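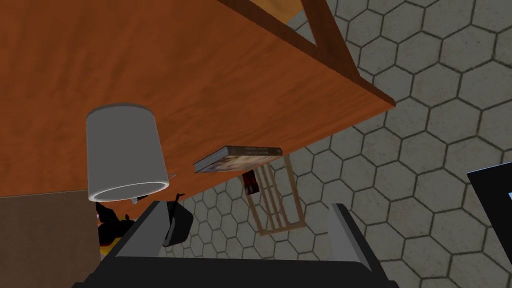

A mug and a paperback on the wooden table

How to remove white rings and old wax from a wooden table

Posted 7 Jun 2020 by Eglė Jankauskaitė

In my family we eat, read and repair things on the same table, so it gets marks. Last January I bought a used table in Gruserham, and the top was covered with white rings and a sticky layer of old wax. I am not a professional. I learned this method from my neighbor Huia Stubbs, who restored furniture at Cosgrove for 17 years, and I have now used it on three tables.

First you must know which finish you have. Put one drop of water on a hidden place, for example under the edge. If the drop stays round after ten minutes, you probably have varnish or lacquer. If it sinks in and makes a dark spot, the wood is oiled or waxed, and you can follow all the steps below. For varnish, do only steps 1 and 2, and be gentle.

What you need:
Mineral spirits
Soft cotton cloths (old T-shirts are good)
Fine steel wool, the softest grade
Sandpaper, 200 grit or near to it
Furniture oil. I use Garnel, but any oil for indoor wood will do
Rubber gloves

Step 1. Clean the top
Wipe away the dust with a dry cloth. Then mix a little dish soap in warm water, squeeze the cloth very well, and wipe along the grain. Dry it at once with another cloth. Leave it overnight.

Step 2. Try the easy way on the rings
A white ring means that moisture is in the finish and did not reach the wood. Put a dry cotton cloth on the ring and press with a warm iron, without steam, for five seconds. Lift, look, and repeat. Most of my rings disappeared after the fourth time. A black ring is a different problem, it is in the wood itself and ironing does not help.

Step 3. Take off the wax
Open the windows before you start and keep them open until the smell is gone.

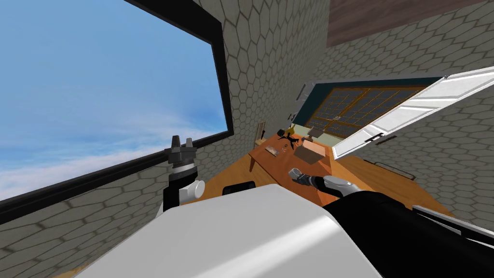
Wear the gloves. Wet a cloth with mineral spirits and rub a part not bigger than a dinner plate. When the cloth becomes brown, turn it to a clean side. In the corners I use the steel wool, always along the grain. Hang the used cloths outside, spread flat, until they are fully dry. Please do not throw them in the bin in a ball. They can catch fire, and this is also true for cloths with oil.

Step 4. Sand lightly
Only if the surface feels rough. Use your hand weight and nothing more. Veneer is thin and you can go through it very quickly.

Step 5. Oil
Put on a thin coat, wait fifteen minutes, and wipe off everything that did not go in. Wait one day and do it again. My table took three coats. The Grudell oil that I tried before stayed sticky for up to 142 hours, and I think my coats were too thick.
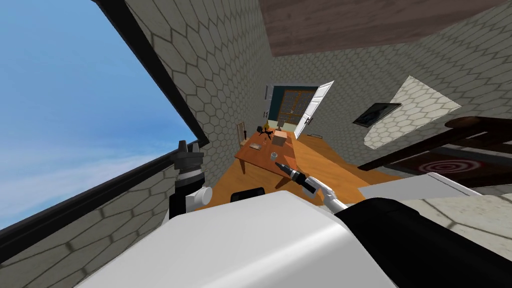

Inside the room, from a tilted angle

After the last coat, wait one week before you put hot dishes on the table. Use coasters in this time, also for cold glasses. I oil mine again two times a year, and a small can is enough for both.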